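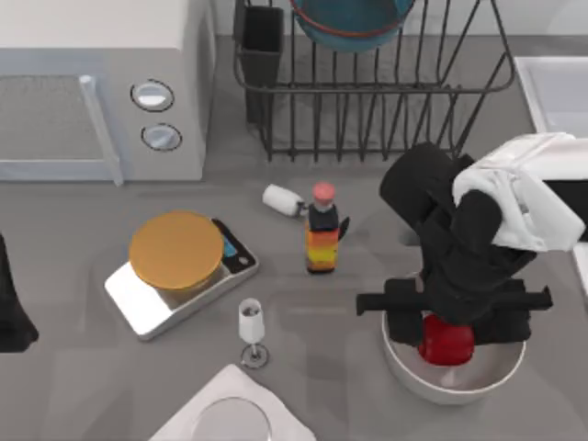
Menaka Mondal

Tavia is a simulated kitchen for testing two-armed robots on chores. You load a counter, pick a job, plug in your own control program and watch what it does. I ran it for most of November to answer a question my sister keeps asking me, whether one of these things could put her dishes away yet.

The counter is a fair copy of a lived-in one. There is a microwave, a wire dish rack, a scale, a sauce bottle standing up and a stemmed glass close enough to it to cause trouble. Setup took me an evening, mostly spent on drivers. The manual skips a step for older graphics cards, and support answered on Monday with the fix.

I spent the longest on the bowl job, which is getting a red pepper out of a wide white bowl. It sounds like nothing. The walls slope, the pepper is round and slick, and the fingers have to go down inside the rim without shoving the bowl along the counter. 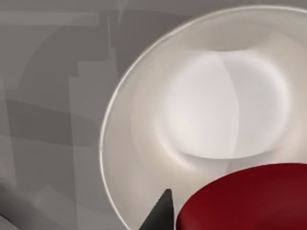 My program managed it 9 times out of 20. Most misses came from closing too early and pushing the pepper up the side. A person does this without looking, so I would not call that ready for a real kitchen. Runs are capped at 60 seconds, and you can't change that, which I found annoying.

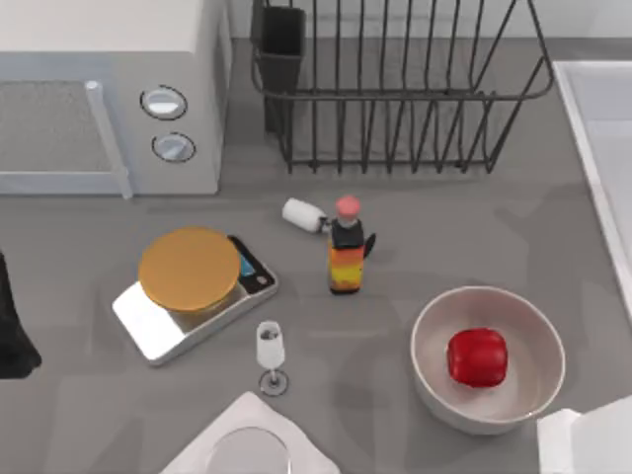 Should you buy it?

If you write robot software, yes. It's steady, the jobs are sensible and resets are quick. The glass could use better physics when it tips. If you want help with the dishes, keep your money for now.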